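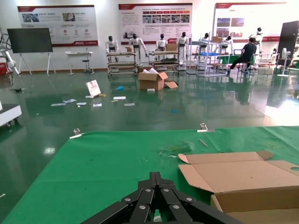
Marit Ostrander
Technical Writer, Bench and Floor Equipment, Kallio

Print this page | E-mail this page

Section 9. Unpacking at a Covered Bench

9.1 Scope

This section applies to the Penden bench cover, part 741, used on a fixed table for opening cartons and sorting their contents. It also covers clearing the coated floor next to the bench. For cleaning agents and floor repair, see the Utis floor care sheet.

9.2 Fitting the cover

1. Wipe the tabletop and let it dry.
2. Lay the cover with the green side up. Allow an equal overhang at the front and back.
3. Fold the far edge over the edge of the table and fasten it with metal binder clips. Place one clip near a corner and another near the middle. Add more clips if the edge lifts.
4. Smooth the cover by hand from the clipped edge toward the front. Slight wrinkles are acceptable. A ridge that tips a small part onto its side is not.
5. Brush off fibers and crumbs of packing material.

Note: Do not tape the cover to the table. Adhesive pulls the surface of the fabric and leaves a patch that collects dust.

CAUTION: Binder clips can scratch a polished part. Keep finished surfaces away from the clipped edge.

9.3 Opening a carton

1. Place small cartons at one side of the bench so that the middle of the cover stays free. Large cartons are opened on the floor. The lifting limit for one person at this bench is 20 kg.
2. Cut the tape with the blade set to the shallowest depth. Cut away from the cover.
3. Fold all flaps outward and press them down at the crease. Flaps with hand holes or cable holes are folded the same way.
4. Remove the packing list and check the part numbers before lifting anything else out.
5. Take out the packing material in one piece where possible. Put it straight into the waste bag — do not hang it over the side of the carton.
6. Set small parts on the cover. Clear plastic parts are easy to lose among the packing and should be placed in a tray.

Note: Thin sticks and spacers may be part of the shipment. Keep them on the bench until the packing list has been checked.

9.4 Flattening and sorting

1. Slit the bottom tape and flatten the carton.
2. Stack the flattened board on the bench only while sorting. Move it to the board rack before the next carton is opened.
3. Keep paper, plastic sheet and board separate.
4. Collect small scraps from the cover with a soft brush. Do not shake the cover over the floor.

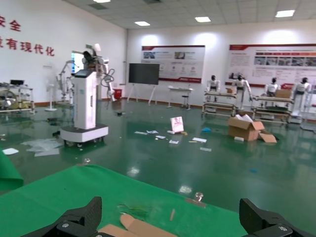
Fig. 9-2. Flattened cardboard on the bench cover; plastic sheet and paper on the floor beyond.

9.5 Clearing the floor

A glossy coated floor gives little grip under loose sheet material. Clear it at the end of each unpacking session, and during the session if a walkway is affected.

1. Pick up plastic sheet first, then paper, then board.
2. Check the floor around wheeled bases and carts. Film caught in a caster must be pulled out by hand with the caster unloaded.
3. Close or remove any open carton left standing on the floor.
4. Return empty cartons that will be reused to the top of the shelving rack.
5. Sweep toward the bench, then lift the sweepings with a pan.

CAUTION: Do not roll a cart over plastic sheet. The sheet can wrap the axle and stop the wheel without warning.

9.6 Replacing the cover

Replace the cover if it is cut through or if the clipped edge has frayed. Order part 741 from Ciltel and quote form 193. Remove the clips before folding the old cover, and fold it inward so that the debris stays inside.

Revised 23/07/2018

Shares: 9 | Comments: 0

© Kallio. All rights reserved. Contact | Back to top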